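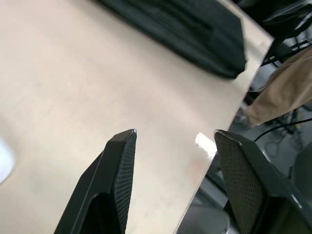 Plernell Bag Repair: Frequently Asked Questions
Last updated 5/2/25

We fix backpacks, messenger bags, camera bags and the odd bag nobody can name but somebody is very attached to. The answers below cover most of what gets asked at the counter. If yours is missing, write to us, and if enough people write we'll add it here and stop answering the email.

Drop-off and prices

Do I need an appointment?
No. Come to 122 Wallner Street during shop hours and put your bag on the table. Konrad Oberholzer does most of the assessments and will tell you what he thinks of it. He's fair, but if you packed a family-size jar of pickles in a laptop sleeve, he will bring it up.

How much is an assessment?
Free if we can tell by looking, $30 if we have to open a lining to find out. The $30 comes off the repair if you go ahead. If you take the bag away to think about it, the $30 stays here and so does our goodwill.

Can I mail a bag in?
Yes, from anywhere in Canada. Put a note inside with your name, phone number and what's wrong. "Zipper" is a start. "Main zipper, separates behind the slider at the corner" gets you a quote the same day.

Should I empty it first?
Please. All of it, including the pocket you forgot. Last year we worked on 1,634 bags and could have opened a café with the granola bars. Anything we find goes in a labelled envelope and comes back to you, apart from fruit.

Zippers 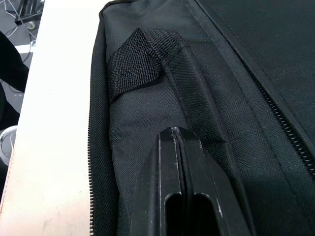 Which zippers can you replace?
Coil, moulded plastic and metal, in most common widths. Black is always in stock. Other colours are ordered in and add a week, and we'll show you a sample before we sew it, as "grey" means something different to everyone.

My zipper closes and then pops open behind the slider. Is it finished?
Usually it's the slider that's worn and the teeth are fine. A new slider is the cheapest job on our price list. Lorenz Nägeli keeps a wall of them, 4,000 at the last stocktake, sorted by a system he considers obvious.

Can I fix it myself with pliers?
You can try. A gentle squeeze on each side of the slider, near the back, sometimes buys a few months. A firm squeeze buys you a new slider. Candle wax or a soft pencil rubbed along the teeth will help one that's only stiff. Cooking oil will also help, until it meets dust.

Do you replace one zipper at a time, or do I have to do the set?
One at a time is fine. We'll mention it if the others look ready to go.

Straps, seams and handles

The grab loop on top has come away. Can it go back on?
In most cases, yes. We open the seam, tuck the webbing back in and sew it down with a box stitch. If the fabric has torn along with it, we patch behind first. Please stop carrying the bag by one corner of the loop while it waits its turn. We can tell.

Can you match the original webbing?
Black webbing, near enough that you'll forget which side we did. Anything with a woven logo or a stripe, no. You'll get plain black on that side, and you may tell people it was a choice.

What about the piping along the seams?
We can re-cover a worn stretch or replace the full run. A full run means taking half the bag apart, so on an inexpensive bag the price of the work may pass the price of the bag. We'll say so before starting. Some people go ahead anyway, and we've stopped asking why.

Padding and fabric 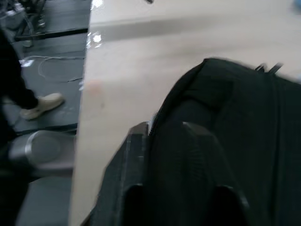 Black backpack with padded panels, on the table.

The back padding has gone flat. Can it be replaced?
If there's a zipper or a hand-sized opening in the lining, it's simple. If the foam is sewn in on all four sides, we cut a slit in the lining, swap the foam and close it up. Tell us whether you like it firm or soft. "Normal" will get you firm.

Do you wash bags?
We brush and vacuum the area we're working on. Washing is your department. Cool water, mild soap, a soft brush, and hang it upside down with every pocket open. Keep it out of the dryer. If the bag has been near fish, wash it before you visit.

Will a patch show?
On a smooth black nylon, hardly. On a textured weave you'll find it if you look for it, and you will look for it, at least for the first week.

The fine print, such as it is

How long does a repair take?
Sliders while you wait if the shop is quiet. Most other jobs take six to eight working days. June is slower, as every camp bag in the district arrives at once with the same broken buckle.

Do you guarantee your work?
Our stitching, for a year. The rest of the bag is between you and its maker.

Do you repair Fulteck and Sirport bags?
We do, along with every other make. We're not a warranty shop for either, so check your coverage before we unpick anything.

What happens if I never come back for it?
We phone twice and email once. After that it goes on the shelf by the door with a price tag. Lorenz is already carrying one of them.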